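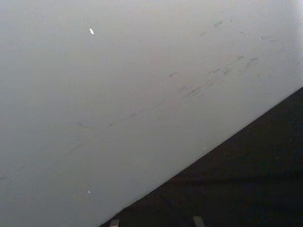 Wrist camera choice for a small two-finger gripper - fixed exposure or auto?

Posted by Jad Darwish, 8th October
12 comments | 3 shares

Trying to pick between two wrist cameras for our arm and going round in circles. One is the Serner, small, fixed focus, auto everything. Other is the Cirnach, a bit bigger, lets you lock exposure and white balance from the controller. Same mount fits both. The trouble with the view I've got now is that pale surface takes up most of it and the other side goes nearly black, so the only thing I can really use is the straight edge between them and a band of grey scuffs running the same way as the edge. Fingertips just poke in at the bottom, two little pale tabs over the dark part, and that's all I get of the gripper. I need to line the fingers up with an edge before closing, so seeing more finger would help, but tilting the camera down means I lose the far view. Also the picture is a bit soft up close. The scuffs look blurry, the edge is OK.

What I want to know:

- does locking the exposure really help when half the view is light and half is dark, or do you just pick which half to lose
- anyone tracking on marks like scuffs or scratches? My feature matcher loves them and I don't know if I should trust it
- longer fingers vs. moving the camera

Gripper is the Damgaard two-finger, stock tips. Budget is 400 for the camera, could stretch if someone gives me a good reason. Need to decide before December when the arm goes over to the other bench and I lose my time on it.

Thanks in advance, sorry for the wall of text.

Abla Daher
14 found this helpful

Had both of these on the same arm for a while, so here goes, quick as I'm between runs.

Exposure. Lock it. Auto is fine while you're sitting still, but as you move across an edge like yours the split between light and dark changes and the whole picture gets brighter or darker with it. Your edge detector then sees a different threshold every few frames. With it locked you do pick a half, yes. I set mine so the light side is just under clipping and then add a small light near the mount to lift the dark side. Don't point the light straight down, if the surface has any shine you'll get a hot spot right where you're trying to work. Angle it from the side.

Do the white balance too while you're in there. Takes a minute.

Scuffs. They're good features right up until someone wipes the table or drags a part across it. I'd use them for small moves, frame to frame, and never for where you are in the world. Also watch out for tiny bright specks, dust or whatever. My matcher would grab a speck, the speck would blow away, and the estimate would jump. Set a minimum size and most of that goes away. For the actual lining up use the edge. A long straight line against dark is about the best thing you can ask for and you can fit it even when it's soft. It only gives you angle and the distance across though, nothing along the line, so you need one more thing for that. A printed tag at one end did it for me.

Focus. The Serner I had was fixed at the factory and anything closer than 200 mm was mush. Cirnach has a ring on the lens with a tiny set screw. Set it at the distance where your fingers actually close, not where you start the approach. I did it the wrong way round first and wondered why the grasp was worse then before.

Between the two, Cirnach. The Serner is lighter and the cable is nicer, and if you only want to watch what the arm is doing it's plenty. For measuring I wouldn't.

Karim Atallah
2 found this helpful

just get longer fingers. had the same thing, swapped the tips on the Damgaard and could see them fine after. no idea on the cameras, never used either

Dalal Abu Hammour
6 found this helpful

Agree with Abla on most of it, but want to push back a little on longer fingers (Karim). They do show up better. They also bend more. On ours the tips spread under load and I had to redo the grip force table, 231 closes by the time I was happy with it. If you're only picking up light stuff go ahead.

What I'd try first - a wedge under the camera bracket. We printed one on the Mostia in the shop, a few degrees, tips came up into view and the far side was still there. Start shallow. And redo your hand-eye calibration after!! I forgot, spent an afternoon blaming the controller.

One more thing, check whether your controller can take the exposure setting at startup. Ours went back to auto after every power cycle untill we put it in the launch script.

Jad Darwish (original poster)

Wedge is printing now. Going with the Cirnach, will try the side light too. Abla, what distance did you end up setting the ring at? And is the tag on the table or on the fixture

Abla Daher

120 mm from the lens, but that's my fingers, measure yours. Tag is on the fixture.

Related on this site
Hand-eye calibration drifts after changing tips
Qusai Awwad: notes on running two cameras from one controller
Cable routing for wrist cameras, what has worked for you?
Damgaard gripper will not home after power loss
Soft pads or bare metal for thin parts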